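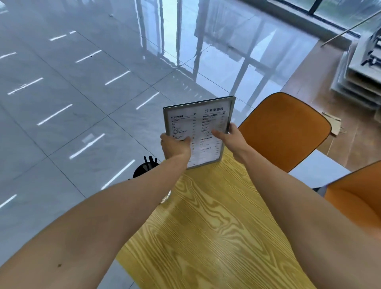 A two-column menu in a metal frame.

The Short Menu Comes Back

Coffee shops in Bamstead used to compete on how much they could fit on a page. Ten years ago a new place on Yau Street would open with flavored lattes, four kinds of toast, smoothies, soup and a children's section. Most of those places are gone or have changed hands. The ones still open tend to sell fewer things.

Jodex, a small consulting firm that works with independent cafes, looked at 65 shops in the region over the winter. It asked each owner for the menu they opened with and the one they use now. The typical shop had dropped a third of its items. Sandwiches went first, then blended drinks. Black coffee, milk drinks and one or two cakes stayed nearly everywhere.

Owners give different explanations. Rent is one. A kitchen that makes hot food needs a hood, a second sink and somebody to stand at the stove, and in an older building the hood alone can eat up a year's profit. Waste is another. A shop with 40 items has to stock parts for all of them, and the slow sellers spoil in the refrigerator. One owner near the bus station kept a quiche on the menu for two years because a few regulars liked it. She threw out more than she sold.

Staff time matters too. New hires at a place with a long menu can need a month before they work a counter alone. With a short one, most are ready in a week. Turnover in the trade is high, so that gap adds up quickly.

Customers have mixed feelings. Jodex collected 1,401 comment cards as part of the same project, and the most common complaint was the loss of a favorite item. The second was price. Very few people asked for more choice in general. They wanted the one thing they used to order.

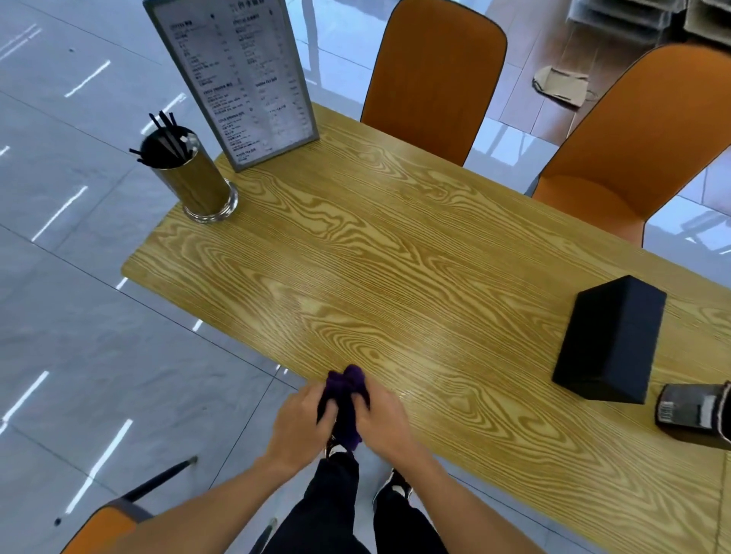

Tabletop and menu stand, with a purple cloth in hand.

Printed menus have held on better than many people expected. For a while it looked as if phone codes would replace them, and several shops on Yau Street took their paper menus away entirely. Some have since put them back. Older customers disliked the codes, and staff spent too much of the morning helping people open the page. A card on the table also sells things. People waiting for a friend will read whatever is in front of them, prices included.

Wulex, a print shop two blocks off the main road, now does short runs of 200 cards for cafes that change their list with the season. The rush comes in April, when iced drinks return, and Tuesday is the usual pickup day.

Not every shop is cutting. A diner at the north end of town still offers breakfast all day along with pies, burgers and a full dinner list. It owns its building and has had the same cooks for years. The owner says she has no plans to print a smaller menu.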